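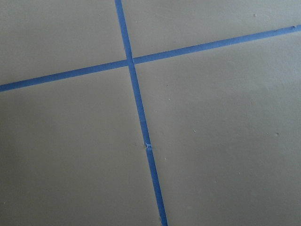

Volodymyr Vakulenko wrote to us that his wrist camera found a taped cross every time at his desk and lost it as soon as the arm was moved next to a window, and he wanted to know whether a different camera would fix that or whether he should change the tape. We get a version of this question most weeks. The short answer is that he could keep the tape. Blue painter's tape on a matte gray surface is a good target for any of the cameras we sell, and it is what we use ourselves when comparing them. His exposure was set to automatic, and with the Irnevora that setting should be turned off before calibration.

Irnevora Wrist Camera, Series 2

The Irnevora is a small color camera for mounting at the wrist of a light robot arm, looking down past the gripper. It is sold by Skistby as a bare camera, or as a kit with bracket and cable. It fits the Sowah two-finger gripper and the Sowah suction head without an adapter.

In the kit

Camera body with fixed-focus lens
Aluminum wrist bracket, four screws, hex key
USB cable with right-angle plug
Strain relief clips for the forearm
Printed setup sheet

The arm, gripper and controller are not included. Tape is not included either. Any painter's tape in a color that stands out from the table will do.

Checking the camera with a taped cross

Put two strips of tape across each other on a flat, dull surface. They do not need to meet at a right angle. The software fits a line to each strip and takes the point where the lines cross, so a skewed cross works as well as a square one. Small waves in the edge of the tape average out over the length of the strip. A wrinkle or a join partway along a strip will show up pale to the camera, and the fit skips over it as long as there is clean tape on both sides. Specks of dust are ignored below the size set in the filter menu.

Move the arm to its viewing pose, open the gripper fully, and check that the fingers are out of view. Lock exposure and white balance. Record the crossing point, move the arm away, bring it back, and record again. We suggest 50 returns for a quick check and 100 if you are comparing two cameras on the same arm.

Shading across the table is fine if it is gradual. Hard shadows are more trouble, mostly the arm's own shadow falling over one strip.

How it compares

We ran the Irnevora against the older Laltevport camera on one arm, using the same bracket position and the same tape. Over 1,347 returns to the viewing pose, the Irnevora missed the cross 14 times, all of them in the part of the run where we left exposure on automatic. The Laltevport missed more often, mainly at low light, and its picture was noisier in the darker part of the table. The Laltevport does focus closer. If your gripper works right down at the surface and you need to see the fingertips, it may still be the better choice, and we will keep stocking it until June.

Yevdokiia Semeniuk did the runs and has written up the settings she used. The file comes with the software download, in the folder named "tape test."

Controller support

The camera works with the Sowah controller from firmware 3 on. With other controllers it shows up as a standard USB camera, and you will need your own software to find the tape. The sample code covers line fitting and the crossing point only. Hand-eye calibration is a separate package.

Notes before ordering

The Series 1 bracket does not fit. The hole spacing changed.
Cable runs longer than the one supplied need a powered hub.
The lens is set at the factory and glued. Please do not try to turn it.
Returns are accepted on unmounted cameras with the lens film still on.

Page last updated Nov 30, 2018.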